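The Reviewer's Copy

The offer from Drultton came as a letter, on paper, which Valquíria Damasceno thought was laying it on a bit thick for a company selling gripper kits. It had a fountain-pen signature at the bottom. She held it up to the kitchen window and saw that the pen was a printer.

"We'd be honoured," the letter said, "if you would trial the Ginex Home Teaching Kit in an everyday setting and share your frank impressions with your readers."

Her readers were the subscribers to a newsletter about household gadgets, most of them retired and nearly all of them in a bad mood. They had seen off a bread maker and a talking smoke alarm. The last thing she had recommended to them without reservation was a kettle.

The deal with the Ginex was simple enough. You bought the hand-held gripper for $600, you did your chores with it, and the camera on it recorded what you did. You sent the recordings off and in time Drultton would rent you an arm, called the Vernico, that had learned the chores from you. The rental price was on page three of the brochure, in grey type. It was $3155 a year.

"So I pay them," she said to Rogério Aguiar on the phone, "to train the thing they're going to charge me for."

"Same as university," said Rogério. He had worked in warehouses for years and sold conveyor parts after that, and he had no patience with anything that had fingers.

"Are you coming over or not?"

"Is there lunch?"

There was lunch. He came up the back steps a bit after eleven with his own screwdriver in his shirt pocket, and by then she had already started on lesson one.

Lesson one was called Getting to Know Your Objects. The booklet wanted her to approach things on the table slowly, from different sides and different heights, and the tablet showed her what the gripper's camera was getting. Mostly it was getting too close. She went in low at the big white tub and the lid came up over her like the bow of a ferry. 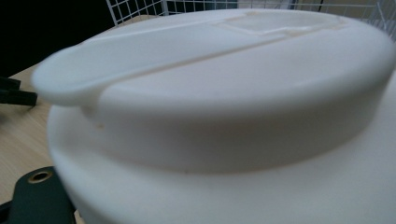

Lesson one, low approach. White container, wire rack behind.

"What's that supposed to be?" said Rogério, looking at the tablet.

"A container."

"I can see it's a container. Does the gadget know it's a container?"

She checked the booklet. The booklet said that Ginex was building a rich understanding of her home. It said this on four separate pages and on none of them did it say how she would find out.

"It says understanding," she said.

"Does it say container?"

"It doesn't say container."

He made a small noise and sat down to his sandwich. Valquíria did the approach again from the other side, and then again from higher up. Her wrist was beginning to complain. The booklet recommended 79 approaches per object for what it called a confident result, and she looked along the bench and through the pantry door at everything she owned. She thought of the colander, and the egg slicer. She thought of February, when the plums came in and every jar in the house was out at once.

"Do you want a go?" she said.

"I do not."

"You sold conveyors, you must have some curiosity."

"I sold conveyor parts," said Rogério. "A conveyor never asked me to show it a bucket 79 times." But he wiped his hands on the tea towel and took the gripper from her, and turned it over, and she watched him turn from a guest back into a tradesman. He squeezed the trigger, let it go, and squeezed it again. He held the jaws up close to his glasses.

"This pad's lifting," he said.

"Where?"

"Left finger, along the inside edge. Look at it. Other one's chewed too." He ran a thumbnail under the curl. "And you've had this how long?"

"It came this morning."

"Then it's been somewhere before it came to you."

She went and got the carton. Under the foam, where she hadn't looked, was a packing slip addressed to a Peixoto, no first name, in a town she'd never heard of. The brochure had promised a factory-fresh unit. It had put those words in bold.

"Good old Peixoto," said Rogério. "Wonder what he taught it."

"Maybe she sent it back."

"I'd have sent it back."

Lesson two was Open and Close. There was no object in lesson two. You held the gripper over a clear bit of table with the jaws apart, and you waited for the tablet to chime, and that was calibration. Valquíria took the thing back from him and did it standing up. The light from the window lay across the wood. She had sanded that table herself one winter, badly, and had never had reason to look at the grain for so long together.

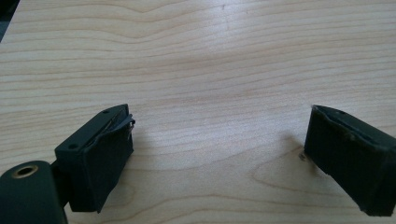 Lesson two, jaws open. Note the pad on the left finger.

The tablet did not chime.

"Maybe you're too low," said Rogério.

She went higher.

"Maybe you're too high."

"Eat your lunch."

On the fifth try she put it down and rang the support line, and a pleasant recording told her that wear to the pads was considered cosmetic, and that replacement pads were available by subscription. She asked the recording what it thought the pads were for. It offered to text her a link.

She wrote the review that night at the same table, with the Ginex back in its foam and Peixoto's slip propped against the lamp. She tried to be fair. She said the trigger was nicely weighted and the grip suited a small hand. She said the camera worked, and that she now had a great deal of footage of her own kitchen, and so did Drultton. She set out the price of the kit and the price of the arm on separate lines, so that people could add them up for themselves.

Then she rang Rogério, though it was past nine.

"If I wanted to write to a Peixoto," she said, "and I only had the town."

"I'd start with the post office," he said. "What are you going to ask?"

"Whether it ever chimed."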